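March
Laine Toom, Tenant Services

Changes to the redecoration allowance

From the start of the new financial year, tenants of Trusetlow Housing Association may claim the redecoration allowance once in every three years, in place of the present arrangement under which it was offered only at the start of a tenancy. The allowance will be paid as a voucher for £90 per room, for up to two rooms, and may be spent at either of the suppliers on our list, Sepp or Vadik.

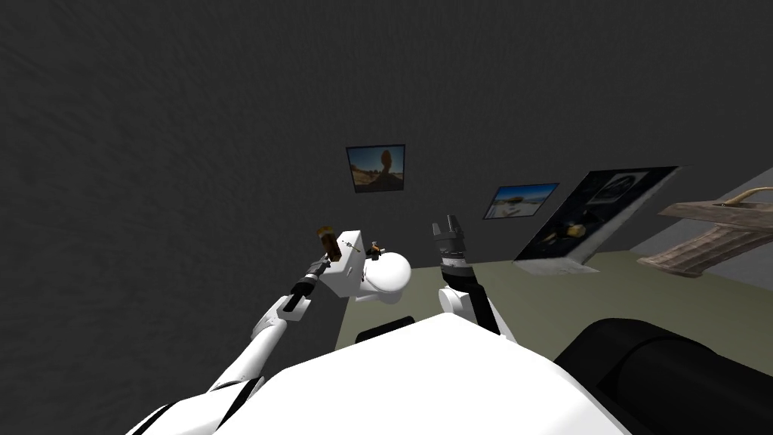
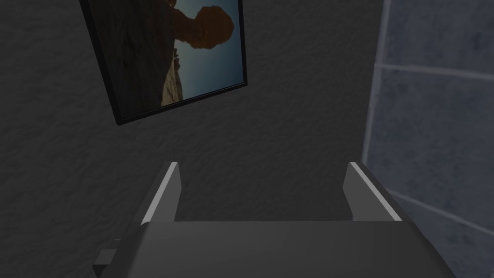 Applications should be made on the form sent with the last rent statement. Tenants may choose their own colours, and dark shades are permitted – a charcoal grey wall with a textured finish, for example, would not need our consent. Framed pictures may be hung on any wall in the home. We do ask that tiled surfaces are left unpainted, and that tenants write to us before removing any tiles. Where a tenant moves out, we will not normally ask for walls to be returned to their former colour.

The allowance does not cover floor coverings, curtains or the cost of hiring a decorator. Tenants who are unable to carry out the work themselves should say so on the form, and their request will be passed to Kayode Oyewole in the Repairs Office. Homes in Jutden which are due for rewiring will be dealt with after that work is finished.

Forms may be handed in at the Trusetlow office on any Monday.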